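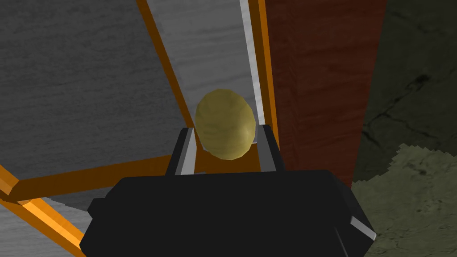 Fig. 1. Small yellow object at the gripper (rendered).

Food Storage and Handling, Unit 4: Keeping Potatoes
Handout for the Wednesday group. Tutor: Booker Castellanos

Read this before the session and bring your notes from Unit 3.

4.1 What the tuber is doing
A potato in store is alive. It takes in oxygen, gives off heat and water, and slowly uses up its starch. Warmth speeds all of this up. Light turns the skin green, and green skin is a sign that solanine may have built up beneath it.

4.2 Curing
Potatoes lifted in October have thin skins and small cuts. They are held in mild, damp air for a week or two so that the cuts can heal over. Only then is the store cooled. Skipping this step is the usual cause of early rot.
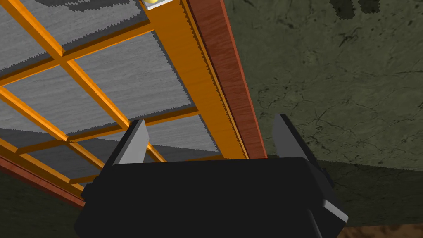 Fig. 2. Gripper with its two fingers apart (rendered).

4.3 Temperature
Seed and table potatoes are kept cool, a few degrees above freezing. Potatoes for frying are kept warmer. In a very cold store starch turns to sugar, and the sugar browns too fast in hot oil.

4.4 The Randura store
We will use the Randura records for the exercise. The store held 1224 sacks at the start of the season. When it was checked, 54 had soft rot and 23 had sprouted. Work out each as a percentage of the whole, to one decimal place. The sacks nearest the door did worst. Suggest two causes.

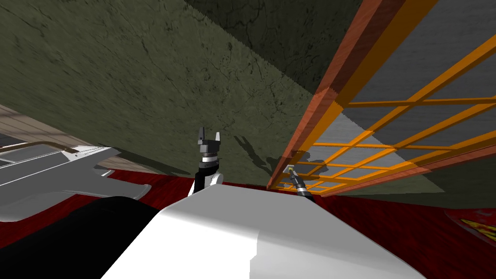 Fig. 3. Two grippers and a dark green wall (rendered).

4.5 Sprouting
Tubers rest for some weeks after lifting and will not sprout in that time. The length of the rest depends on the variety. Apples stored nearby give off ethylene, which can affect sprouting, so note what else shares the room.

For next time
Finish the Randura exercise and read Unit 5, sections 1 and 2. Written answers should be no longer than 100 words each.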